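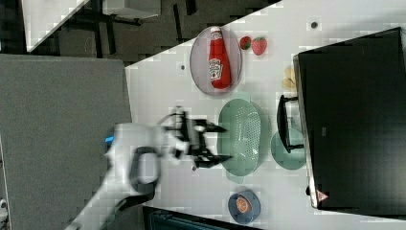

Small table, no worktop – how do you lay yours out?
Posted in: Kitchens and Storage

tablemouse
28/06/2021
Hi all, long time reader. Moved in with 100 quid left for the kitchen so no units, just the one white table doing everything. Prep, plates, appliance, the lot. Problem is the colander. Pale green oval one, I like it, but it sits bang in the middle and never has a proper home. Ketchup ends up lying down on the oval plate so it doesnt roll off. Strawberries wherever.
What goes at the back, what goes at the front? Shelf is out, landlord says no holes.

Grivell_Lane
Colander goes ON something. Always. Big plate under it and you've got your drips sorted and one less thing on the table. Job done

mounir_z
Disagree with Grivell, then you can't get at the plate and you end up eating off the chopping board. Ask me how I know. Hang it on the back of the door, over-door hook, no holes. Mine is a Tatiton one, held up fine since December.
Mounir Zerouali

pipandpeel
Ketchup should be standing up! Or upside down in the fridge. Lying down it goes watery in the neck and then you get that first squirt. Horrible

Grivell_Lane
Or in the cupboard. It's ketchup

pipandpeel
Says fridge on mine once opened?? not starting this again

ilir_s
How deep is the table? Makes all the diffrence. Anything under 60cm and an oven takes half of it. I had a Cordier mini oven on mine and in the end I moved it to a stool of its own, best thing I did. Also whatever you do, nothing plastic near the door side or the vents, mine needed 15 cm clear and I ignored that for a bit. Lost a lid.
Ilir Softić

tablemouse
Didn't measure, will do it tonight. Stool is a good idea but the socket's in the wrong place.
Had another go after reading these. Cleared one end a bit and kept the blue cup away from the rest, otherwise I knock it.
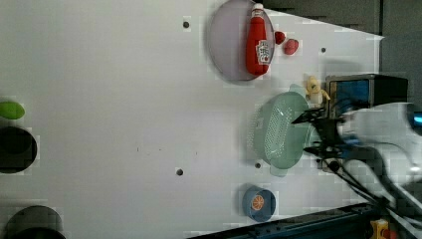
Ketchup still lying down, sorry pip. Colander still in the way too. I want to keep it out as I use it twice a day, pasta and washing fruit, so door hook is probably a faff. Anyone got one of those racks that stand on the table? Saw a Stitier one, two tiers, looks ok but I worry about it wobbling

mounir_z
It's not a faff, it's one arm movement

Grivell_Lane
Had the Stitier. Wobbles. Fine for plates on the bottom, don't put anything tall on top. Folded cardboard under one foot and it was alright

hobnob_helen
Tray! Get a big tray. Sauce, salt, oil, fruit all live on the tray, and when you need the table you lift the whole lot off and put it on the bed or the floor or wherever. Did it for years in a bedsit, tray was from a charity shop and I've still got it, bit scorched now but still going

ilir_s
+1 tray. But not the fruit, fruit in a bowl, it gets squashed otherwise

pipandpeel
Fruit in the colander surely?? Wash it, leave it in there, colander has a job all day and stops being clutter. Tip it into a bowl when you want pasta

tablemouse
oh that's good. Right, fruit in colander, tray for the sauces, plates stacked at the back. Mounir if it doesn't work I'll get the hook

mounir_z
Get the hook

Grivell_Lane
Still say plate under it

tablemouse
Measured. 58 deep. Off to look for a stool and a longer lead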